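Flidedetti Sock Sorting Set – README

Version 2
Last changed November 28, 2025
Maintained by Lamai Kaewmanee and Dilani Khan

What is in here

Flidedetti is a set of recordings and notes on one small household job: taking socks out of a basket, finding the pairs, and putting them away. It contains 767 recordings, each with a short text note. The set covers plain everyday socks only. There is no other laundry in it. Shirts and towels are in the Nanuno set, which has its own README and its own file layout.

The two sets can be used together, but the labels do not match. Nanuno uses "folded" for anything with at least one crease made on purpose. Flidedetti uses it only for a finished pair.

Folder layout

recordings/ – one file per round
notes/ – one text file per round, same name as the recording
lists/ – the sock list, the color names, and the splits
old/ – notes from version 1, kept for people who still cite them

File names start with the session number, then the round number. Sessions are numbered from 1 to 29 with no gaps. Rounds do have gaps. If a round was dropped, its number was not used again.

The job

A round starts with loose socks in a basket on a table. The person doing the sorting picks out a sock, looks for its match, and lays the two together with the toes pointing the same way. The pair is then folded once across the middle. Rolled pairs and cuffs turned over each other were allowed in version 1. We stopped that in April, when it became clear that everyone rolled differently and the notes were getting too long.

Some rounds include a sock with no match in the basket. It should be laid flat beside the basket at the end of the round. It is labeled "single" in the notes and is not an error.

A round ends when the basket is empty and the last pair has been let go. The basket stays where it is.

Setting up a basket

Socks go in loose. They should not be paired, tied, or tucked inside each other beforehand. Some can lie straight along a side and others can be bunched up, and overlaps are fine. Do not shake the basket after filling it, as the small socks end up under the large ones and every round starts out looking the same.

The basket sits near the edge of the table closest to the person, with the long sides left clear. Keep the tabletop free of tags, lint rollers, and cups. Old scuffs on the wood can be ignored.
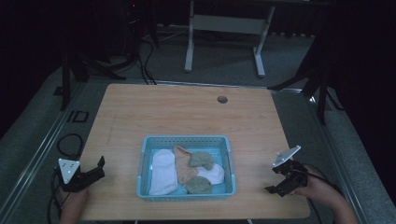 Color names took more work than expected. The first version let people write whatever they liked, so a single sock could be "peach," "salmon," "light orange," and "skin" in four different notes. Version 2 uses a fixed list, found in lists/colors.txt. Please stick to it if you add notes of your own. "Sage" is a separate color from "green" on this list, and "white" includes off-white socks that have been through the wash many times.

Notes format

Each note has these lines, in this order:

Session
Round
Socks at start (color names, separated by commas)
Singles (color names, or "none")
Finish (complete, partial, or stopped)
Remarks (free text, often blank)

"Partial" means that socks were left in the basket. "Stopped" means the round ended early for a reason outside the job, such as a phone call or a sock dropped on the floor. If a sock was dropped and picked up again, the round still counts as complete, and the drop is written under Remarks.

The remarks were typed by whoever did the sorting. We fixed spelling but left the wording alone. Dilani read through all of them for version 2 and took out last names.

Splits

There are 2 splits, named main and held. The held split is made up of whole sessions, so no session appears in both. The lists are plain text with one name per line. We ask that you leave the held split alone until you are ready to report a result.

Known problems

Several notes from the early sessions list "gray" for socks that were later renamed "sage." Most have been fixed. Check the recording if the color matters to you.

Ribbed and smooth white socks are both just "white." A person sorting by feel would treat them as different, and a few remarks complain about this. Texture is not labeled anywhere in the set.

Matching pairs are sometimes uneven in length, as one sock had shrunk more than the other. These are still pairs.

The sock list gives adult sizes only. Children's socks were planned but are not part of this version.

Changes from version 1

Fixed color list added
Rolled pairs removed
"Stopped" split off from "partial"
Session numbers redone so that they run in order – a table of old and new numbers is in old/numbers.txt

Use and contact

You may use the set for teaching and research. Please name Flidedetti and the version number in anything you publish. For wrong labels, send the file name and the line that needs to change to Lamai Kaewmanee. Questions about the Nanuno set go to Dilani Khan.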